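Clerncombe, 19/02/2018

Uzor extends Pornik hallway range with two-tier shoe rack

Uzor has added a two-tier shoe rack to its Pornik range of hallway storage. The rack is on sale from today at the Clerncombe showroom and through stockists already carrying the range. It replaces the single-tier Sostness model, which was withdrawn in January after 1,833 units had been sold.

The new rack has a tubular stainless steel frame with a polished finish. Each level is made up of thin parallel rails, so that grit drops through to the floor and can be swept up from beneath. The overall width is 688 mm and the height to the upper tier is 473 mm. It is supplied flat with one hex key. No wall fixing is needed.

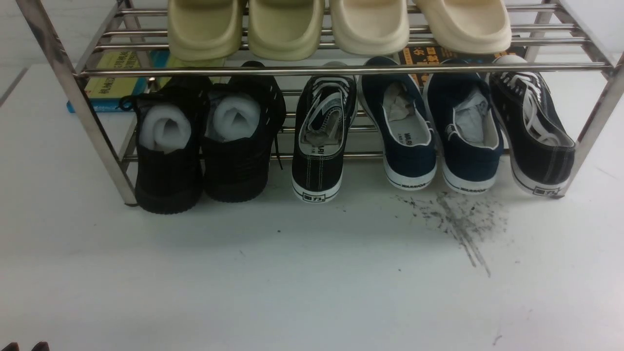
Spacing between the tiers was the main point raised by owners of the Sostness rack, who asked for room to store shoes of different heights without laying them on their sides. Uzor has set the upper tier to leave clearance for ordinary trainers and canvas shoes below, while the open top takes bulkier items. Thick moulded slides sit side by side in pairs on the upper level, and low-top canvas shoes and black trainers line up beneath with their heels to the front. Rolled foam inserts can stay in the shoes during storage.

The frame should be wiped with a damp cloth and dried. Abrasive pads will mark the polish — wire wool in particular — and are not covered by the guarantee. Spare feet are sold in packs of two.

Trade customers may order in cartons of four. The first 100 trade orders will be sent out free of carriage. Existing Sostness owners can still obtain spare rails from the Clerncombe parts counter while stocks last.

Product sheets and assembly instructions are available from the Uzor trade desk on request.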